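Indoor shoe scheme at Walel leisure centre extended to all changing areas

The loan scheme for indoor footwear at the Walel leisure centre will be extended from June to every changing area in the building, following a trial in the poolside corridor and the family changing room. Visitors who arrive without suitable indoor shoes will be able to borrow a pair of foam clogs at the front desk and return them on leaving.

The centre introduced the scheme last autumn in response to complaints about muddy floors in the changing rooms. Outdoor shoes have not been permitted beyond the inner doors for several years, but the rule was difficult to apply when visitors had nothing else to wear. Many walked through in socks or barefoot, and staff reported that a considerable part of each evening was spent washing the corridor between the lockers and the showers.

During the trial, 1466 loans were recorded. Of these, 157 were to children's groups attending swimming lessons, and the remainder were to individual visitors and families. The centre had expected most demand to come at weekends. In practice, the desk was busiest on weekday afternoons between 3.30 pm and 6 pm, when school lessons overlap with the early evening sessions.

The clogs are supplied by Broltus and are moulded in one piece, without straps or separate linings. The centre considered a rubber sandal with an adjustable fastening, but found that the fastenings collected hair and grit and took longer to clean. A closed front was also preferred for use near the lockers, where stubbed toes had been the most common minor injury entered in the accident book.
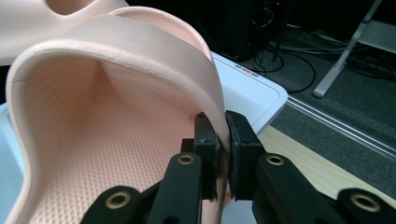
Why does the inside of the clog have a dimpled surface?

The dimples on the footbed give the foot something to grip, so that it slides less when the skin is damp. They also need more careful cleaning than a smooth sole, and the centre brushes the inside of each shoe before it is rinsed.

Each pair is cleaned after every loan. Returned shoes are placed in a crate beside the desk and taken to the utility room, where they are brushed, washed in warm water with a mild detergent, rinsed and stood on racks to dry. They are not placed on radiators or in the drying cabinet, as strong heat can cause foam footwear to shrink. Pairs are kept together throughout by a numbered tag, which is removed when the shoes go back on the shelf.

Shoes are inspected once a month. Small surface marks and shallow nicks do not lead to withdrawal, provided that the edge is not sharp and the material has not begun to split. A pair is taken out of use if the sole has worn smooth, if either shoe has lost its shape, or if a tear reaches through the wall. Single shoes left over after the loss of a partner are kept for one month and then discarded.

The larger scheme will require additional storage. The present shelves, fitted behind the front desk, were intended for lost property and hold only the sizes most often requested. New racking has been ordered from Bitar and will be installed in the former kiosk next to the entrance. Shoes will be arranged by size, with the children's sizes on the lower shelves so that families can make their own selection. The lost property shelves will return to their original purpose once the racking is in place.

Several changes have been made as a result of comments received during the trial. The size is now marked on the shelf edge as well as on the tag. A bench has been placed beside the inner doors for visitors who need to sit down while changing their shoes, and a second bench will be added at the side entrance. Visitors also asked for wider shoes, and a limited number of wide-fitting pairs will be available on request.

Borrowing will remain free of charge. No deposit will be taken, although visitors will be asked to leave their outdoor shoes in the open rack by the door, or to carry them in a bag to a locker. The centre does not accept responsibility for shoes left in the rack, and visitors with valuable footwear are advised to use a locker. Locker charges are unaffected by the scheme.

Visitors may continue to bring their own indoor shoes. These should be clean, should not have been worn outside and should have soles that do not mark the floor. Flip-flops are allowed in the changing areas and at the poolside but not in the gymnasium or on the stairs to the viewing gallery. Borrowed clogs are likewise not suitable for exercise, and must be exchanged for sports shoes before entering the gymnasium or the Zekora studio.

Medical footwear, including orthopaedic shoes and supports, is exempt from the rule. Visitors who use such footwear are not required to give an explanation at the desk. Shoe covers will be available for them, and for parents or carers who enter the changing rooms only briefly. Wheelchair users and families with pushchairs may ask for the wheels to be wiped at the inner doors, where cloths are provided.

Schools and clubs are asked to send a list of shoe sizes at least three working days before a visit. Where a list has been received, the shoes will be set out in the group changing room before the session begins. Groups arriving without a list will still be accommodated, but may have to wait if the desk is busy. Group leaders should check that all pairs have been returned to the crate before leaving the building.

The poolside corridor will be closed for one morning while new floor signs are laid. Access to the pool during that time will be through the family changing room, and the closure will be announced on the noticeboard in the entrance hall. Swimming lessons will not be affected.

Comments on the scheme may be left at the front desk or placed in the box beside the inner doors. The desk is open from 7 am to 9.30 pm, and borrowed shoes should be returned before it closes.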